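The Vanity on Kokkonen Street

My aunt left me her vanity, and I moved into her apartment on Kokkonen Street mostly so I wouldn't have to carry it down three flights. That's the short version. The long version has a lot more crying in it, and a landlord.

It's a pale beige thing, too big for the bedroom, and she kept it dressed like a little altar. Lace cover, glass over the lace, another strip of glass along the back for a shelf. I told everybody I'd clear it off the first weekend. By September I'd cleared off one hairbrush (and then I put the hairbrush back).

So one night, with the rain going sideways and nothing on TV, I sat down and started with the soap.
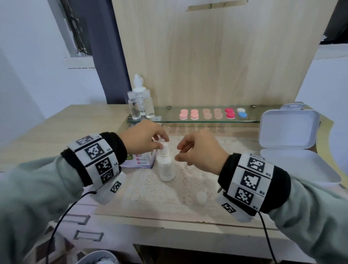 The pump bottle, the tissues, and her row of lens cases along the back.

She bought her lotion at Bundel, the drugstore by the bus station, and poured everything into plain bottles when she got home because she couldn't stand a label. You had to know what was what. I washed my hair with hand cream once when I was twelve and she laughed so hard she had to sit down on the edge of the tub.

I sniffed. Roses, sort of, and underneath it something like a swimming pool. I put it back where it had been.

Then I got to the lens cases, and here I have to tell you something about my aunt. She had perfect eyes. She could read the number on the 139 bus before the rest of us could even see a bus! She never wore contacts a day in her life, not that I knew of, and I knew her pretty well, or I'd thought so.

I called the eye place in Dresten the next morning. The woman there was very nice and told me she couldn't discuss a customer, and then she asked me, kind of softly, whether the blue ones had ever come in.

The blue ones! I sat there with the phone in my lap for a good long while. I'd been picturing some secret second life, a dance hall, a man with a boat. That evening I went back to the vanity and took up a little clear vial in each hand, holding them close together, like one might tell me something the other wouldn't. Brown eyes, my aunt had, brown as tea. Everybody in the family does.

I got up and there I was in the hall mirror, brown-eyed and nosy, with my hair every which way.

I called Dresten again and said the blue ones hadn't come in, but I'd pay for them if they did.
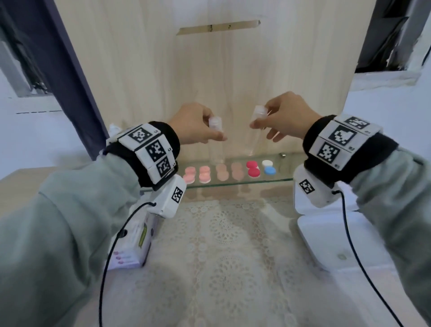
The package came on a Friday, in a Rukik envelope with $3 postage due. I must have walked past it ten times before supper. When I finally sat down, I got the two clear vials up in front of me again, one in each hand, right over that glass shelf with its greenish edge, and tried to work out how she'd have gone about it. Then I set them down, opened the envelope, and went to find my glasses.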